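**Ticket 177: Label printer drops every second job after queue restart**

Status: open, workaround in place
Component: Nekivero print queue, packing room
Reported by: Haoran Luo

**Symptom**

Jobs sent from the Orham order system reach the queue and show as "printed", but only the first, third, fifth and so on come out on paper. The printer shows no fault light. The problem started Tuesday after the queue service was restarted for a settings change.

**Steps to reproduce**

1. Restart the queue service.
2. Send 40 single-label jobs from Orham.
3. Wait until the queue shows empty.
4. Compare the job numbers on the labels with the queue log.

Expected: 40 labels. Result: 20 labels, all with odd job numbers.

**Log extract**

```
09:12 job 1 accepted, sent, ack
09:12 job 2 accepted, sent, ack (duplicate session)
09:12 job 3 accepted, sent, ack
09:13 job 4 accepted, sent, ack (duplicate session)
```

**Checks done**

- Cable swapped. No change.
- Printer moved to a different network port. No change.
- Test page from the printer's own menu: prints every time.
- Same 40 jobs sent as one batch: all 40 print.
- Same jobs sent from a laptop direct to the printer, queue bypassed: all 40 print.
- Driver rolled back to the previous version. No change.
- Delay between jobs raised from 1 second to 7 seconds: all 40 print, but the "duplicate session" line still appears.

The last result points to session handling in the queue. The printer seems to hold the first session open for a few seconds and discard data that arrives on the second one. The queue counts the ack from the open session as success, so the lost label is never sent again.

**Settings at time of fault**

| Setting | Value |
|---|---|
| Keep session open | on |
| Max sessions per device | 2 |
| Retry on missing ack | on |
| Delay between jobs | 1 s |

Max sessions was 1 before the restart. The change was meant for the Rocha document printer and was applied to the whole device group by mistake.

**Workaround**

Delay between jobs set to 7 seconds. Slow, but no labels lost in the afternoon run of 79 orders.

**Next step**

Move the label printer to its own device group, set max sessions back to 1, repeat the test at the 1 second delay.

**Attachments**

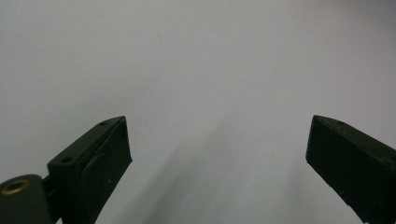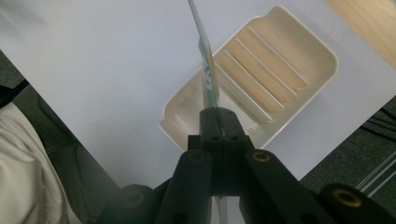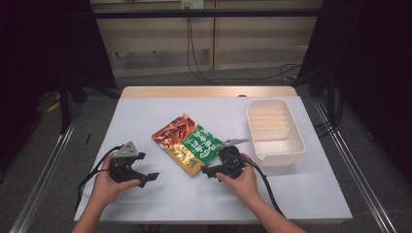 **Comments**

**Baoshan Wei:** Max sessions only takes effect when the device is removed and added again. Editing the value and restarting the service leaves the old one in memory. We had the same on the Zundov site in October. Before you remove the device, export the label sizes, or they go back to default. Please also leave "keep session open" on for the first test so only one setting changes at a time. If job 2 prints at 1 second, turn the delay back down for the packing room and leave the ticket open until the next full run.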